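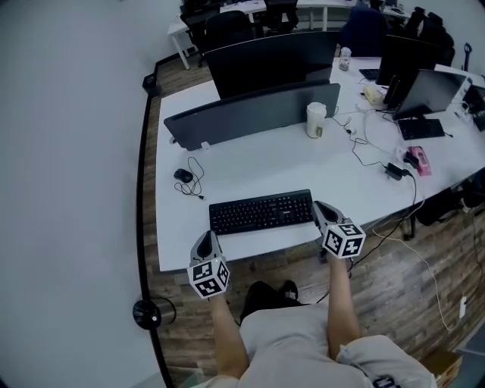

Notes from the November get-together about the shared office, typed up by me (Gianni Amato) because I lost the coin toss to Nazareno. Six of us came, plus Costa on the phone for the first half. We started at 4:10 and ran over, sorry to everyone with a train.

Last time's notes

Nazareno read them out loud, which he didn't need to do, but it was fun! Two leftovers. The lock on the bike room is fixed. The fridge shelf is still broken and I've promised to order a new one this month (yes, I said that in the fall too).

Cords on the long white desks

This took up most of the hour. We all agree that the desks look like a yard sale once you get past the keyboards. There are power adapters lying on top with their cables in a knot, there's at least one mouse with a coil of cord spread over the desktop, and there's a white cable that hangs off the edge and loops over the wood floor to a plug just lying there. I've caught my foot on a cable twice and Nazareno has rolled his chair over one more often than he'd like to say.

What we landed on:

- Adapters come off the desktops and go into trays screwed to the underside. Nazareno got a price from Skindska, $285 for the set with the screws and the sticky clips thrown in.
- Any cable that goes down to the floor gets run along a desk leg. If it's too long, wind it up and use a tie. There's a bag of ties in the supply drawer, 300 of them, so please don't be shy.
- Plugs that aren't plugged into anything don't live on the floor. If you don't know what it belongs to, put it in the mystery box by the printer and it stays there for a month.

Costa asked if we could just go wireless with everything. We talked about it for a while and I'd love it, but the batteries in the last wireless mice drove me up the wall, and most people would sooner keep what they have. Left it there.

Who sits where, and the dividers

The dark gray dividers stay. I know I was the one who wanted them gone! I was outvoted, five to one, and I'm fine with it (mostly). The complaint is that folks facing each other end up staring at the back of a big black monitor, and if the divider goes you get the monitor and the face. So okay. The little clips on the bottom of the dividers can stay too, people hang notes off them.

Nazareno would like the monitors on the right-hand side turned so that they don't catch the window in the afternoon. He'll do his row first and we'll see if anyone's neck complains.

Cups

Short one. Paper cups with lids are great for hot tea and terrible for keyboards. Please take yours with you at the end of the day, same goes for the clear plastic ones. Cleaning is charging us $95 extra a month for desk clearing and we could spend that on better coffee. I'd vote for better coffee.

Money

We have $1,419 left in the office pot until the end of the year. After the trays that still leaves plenty for the fridge shelf and one new chair. Gradurer has the same black office chair we've got now, and Herna is closer and will deliver, so I'm going to call both and compare. If you have strong feelings about armrests, tell me before I call and not after, please.

Any other business

The pink box on the desk has an owner after all, she'll move it to her locker. Somebody asked about rugs under the desks for the winter. Nice idea, but chairs don't roll on rugs and we'd be back here talking about it in January. Parked for now.

To do

Gianni: fridge shelf, chair calls
Nazareno: order the trays, turn the monitors in his row
Costa: labels for the mystery box
Everyone: your own cords, before the trays show up

Done at 5:25. Next one is same place, same time next month, and Costa is bringing the cookies he owes us.

We use cookies to remember your settings and see which pages get read. By staying on this site you agree to our use of cookies. Accept all / Manage choices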